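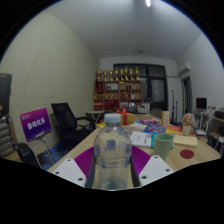 Getting Labels, Glue and Smells Out of Plastic Bottles

Plastic drink bottles are fine for storing rice, dried beans, birdseed or homemade cleaner, but most of them need a good cleaning first. The methods below use things you probably have in the kitchen.

Paper labels

Fill the bottle with warm tap water and put the cap on. Stand it in a bowl of warm water with a squirt of dish soap and leave it for 15 minutes. The label should slide off when you rub it with your thumb. Don't use boiling water. Thin bottles shrink and twist in it, and the cap will never fit right again.

Plastic film labels

These are usually glued only along one strip. Find the seam, slit it with small scissors and peel the film away. If it tears, warm the strip with a hair dryer on low and try again.

Sticky patches

Mix equal parts cooking oil and baking soda into a paste. Rub it on, wait until the glue turns gummy, then wipe with a paper towel and wash with dish soap. Peanut butter works too, but it is messier and gets into the ridges. Skip nail polish remover on clear plastic, as it can leave it cloudy.

Smells

Put in 3 tablespoons of baking soda, fill with cool water, shake and leave overnight. Rinse twice. For juice or sports drinks, soak the cap separately in white vinegar. The cap holds on to odor longer than the bottle does.

If the neck is too narrow for a brush, drop in a spoonful of uncooked rice with a little soapy water and shake hard. Pour it through a strainer so the rice doesn't go down the drain.

Drying

Turn the bottle upside down over the handle of a wooden spoon stood in a jar. Leave it until there are no drops left inside, then give it another day before adding dry food. Beans stored in a damp bottle will mold.

Marking

Masking tape and a permanent marker are enough. Write what is inside and the month you filled it. Anything mixed for cleaning should say so in large letters, and it should go on a different shelf from the food. Never keep bleach in a drink bottle.

Tip on film labels sent in by Beathag Nisbet.

Last updated May 25, 2023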